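Starkberg Help > Robots and automation > Perception
Search this site Search all topics Go
Print this page | E-mail this page

Wrist camera pose estimate jumps by one memory slot
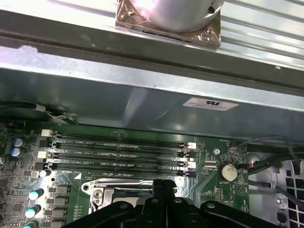
Wrist camera view over the four DIMM slots.

Posted by Danjuma Anozie, 22 July 2018

I am writing the perception node for a cell that will fit memory modules into workstation boards. The node finds the slots in the wrist camera picture, fits lines to them and gives the planner a pose for the slot we want. Most of the time it is good. Every so often the pose jumps by exactly one slot pitch between two pictures, and the planner then carries on to the wrong slot.

I went through 2,203 logged pictures and found 416 with the jump. The line fit error is low in all of them, so I can't filter on that. The slots are parallel and look nearly the same to the matcher. The big heatsink at the top is very bright and I wonder if the exposure is part of it. I am using the Gitus line matcher with the default settings. Is there a setting for this, or do I need a different method?

Araba Lamptey

Turn the exposure down and lock it. Auto exposure on shiny metal always gives trouble.

Seidu Laryea

Locking the exposure is worth doing but I don't think it will cure this. Your matcher is fitting a repeating pattern, and a shift of one pitch fits nearly as well as the right answer. The fit error will stay low whichever one it picks. You need something in the model that does not repeat.

Your board has plenty. I would use the coin cell to the right of the slots, plus the mounting screw hole above and to the left of it. Find those first, get a rough board pose from the two, then let the line matcher refine it with the search limited to less than half a pitch each way. In Gitus you pass the rough pose in as the seed and set the search window yourself, as the default window is far too wide for this.

Don't use the latches on their own. There are white ones and black ones, and the white ones are on the first and third slots, so the pattern can still match when shifted by two.

I would also keep the CPU socket out of the model. The gripper fingers hide a good part of it. Mask the fingers with a fixed polygon for each gripper opening. We had the same fault on a Jareck cell in January and it took two changes, the seed and the mask.

Impi Sjöberg

Same problem here with Godinho. What is the setting called in that one?

Related items
Hand-eye calibration drifts after a tool change
Planner ignores the updated goal pose
Masking the gripper in wrist camera pictures
Reading log files from Gitus 14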